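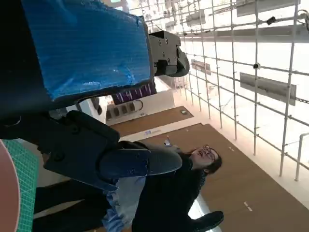

Wrist view at the Protham bench, with the gripper fingers on the left and the white metal grid on the right.

We passed 400 usable demonstrations last month, so I'm writing down where the collection stands before I forget the details.

The task is cloth folding. A person guides the arm through one fold, we save the wrist video along with the joint positions and the finger opening, and then we reset and go again. The policy we train on it (we call it Hiebert, after the street the first office was on) gets the same inputs at run time and nothing else. If the wrist camera can't see something, Hiebert can't either.

The raw count is 1181 recordings. Most of what we threw out was our own fault. In the first weeks we let people stop and think in the middle of a fold, and the model learned to stop in the middle of a fold. It would hover over the corner of a towel for six seconds and then carry on. We trimmed what we could and dropped the rest. Now the rule is that you plan the fold before you press record, and if you get lost you throw the take away yourself.

The other big loss was timestamps. For 2 sessions the video clock and the arm clock drifted apart, and I didn't notice until I plotted finger opening against the images. The fingers were closing well before they reached the cloth. I tried shifting the streams back into line, but the drift wasn't constant, so those sessions are gone. There is a check for it in the upload script now.

We also stopped cleaning up what's behind the work. Early takes all had the same plain background, and the model did fine in Protham and badly when we took it to Hovthorpe. So people sit where they like, things stay on the shelves, and the wrist turns sideways as often as the task needs it to. It makes the video unpleasant to watch — I review it in short batches — but the training loss doesn't seem to mind.

Next is a new batch with 6 different fabrics, mostly thin ones. Thin cloth still slides out of the fingers more than I'd like. After that the whole set moves over to the Skakitberg storage machine, and I need to write the label format down properly before then. Right now half of it is in a text file on my desktop.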